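Last updated: Jun 9, 2023

Speaker notes – good practice for simulated tabletop tests
Pristcombe session, 14 slides

Slide 1. Welcome people, say where the fire exits are, then go straight in. The talk covers the house rules we use at Kirkent for setting up and reporting arm tests in simulation. Questions at the end, please, apart from quick ones on wording.

Slide 2. Start with the written record. Every run gets a scene file, a seed and a version number, saved before the arm moves. If someone edits the scene afterwards, it becomes a new scene with a new number. We had 1775 runs in the archive last November and could not repeat a good part of them, all for want of a seed.

Slide 3. Clutter. The rule is that the target is never left alone on the table. Put it among things of different shape and finish, and include some that are hard to grasp. Chains, springs and small shiny balls are all fair choices. 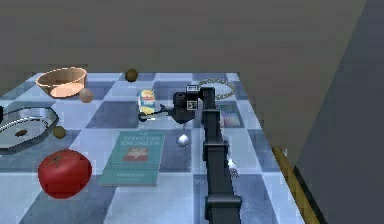
Objects stay in the list even when they give poor results. Taking out the awkward ones after a bad week is the commonest fault we find at review. If an object has to go, write down the date and who agreed it.

Slide 4. Markers. Fiducial tags on the gripper head are allowed, but the report must say they were there. A result with tags and a result without go in separate tables.

Slide 5. Checks before a run. Read out the list, slowly:
– look at the whole room, floor included, as well as the work surface
– note anything hanging in the air or sunk into another object
– check the scale of each item against its neighbours
– save a still from at least one view that does not have the arm in it

Pause here. People tend to skip the first line and look only at the counter.

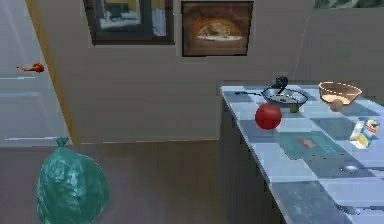

Slide 5: view without the arm. Note the orange fish shape in mid-air, left.

Slide 6. What to do with a placement fault. Log it, leave the scene as it is, and let the reviewer decide whether the run counts. The Ó Gríofa checklist gives 7 working days for that. The Imusance one gives six, and we follow whichever the client has signed.

Slide 7. Reporting. Failed grasps are counted and published with the rest. Say plainly that the figures come from simulation, in the title as well as in the small print.

Slides 8 to 14 are the forms. Skip them if time is short – they are in the handout.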